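Sunday, 4 p.m. Blackout fabric, round two

Batch 43 of the Rastel coating went through the wash test overnight. It came out stiffer than batch 11 and smelling of wet dog, so Babita Shukla has claimed the far bench until further notice.

Light leak readings: the Sial cloth still beats everything at the seams. Moltari is fine flat and hopeless once folded — same as November, when I wrote "retest" in the margin and then didn't.

Washed at 98 by mistake on the second run. The label said 44. I have relabeled the dial in red, for my own benefit.

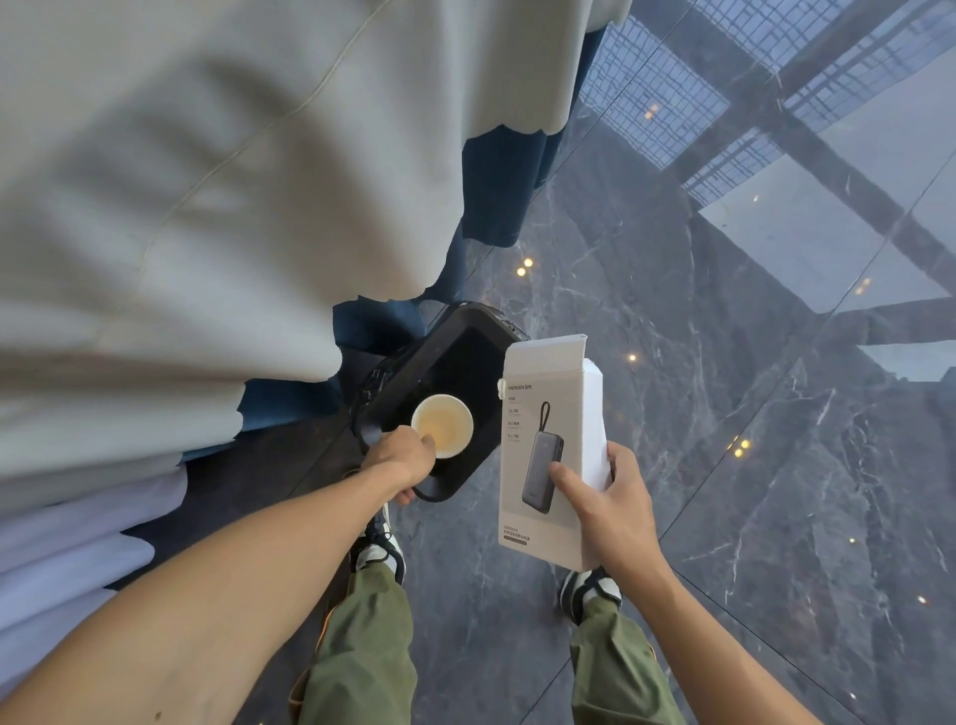
Gray curtain, dark navy showing along the right and lower edges.

To do: hem samples, order thread, find the good shears. Ask Babita whether Trurkiven will take returns on an opened roll. I already know what they'll say.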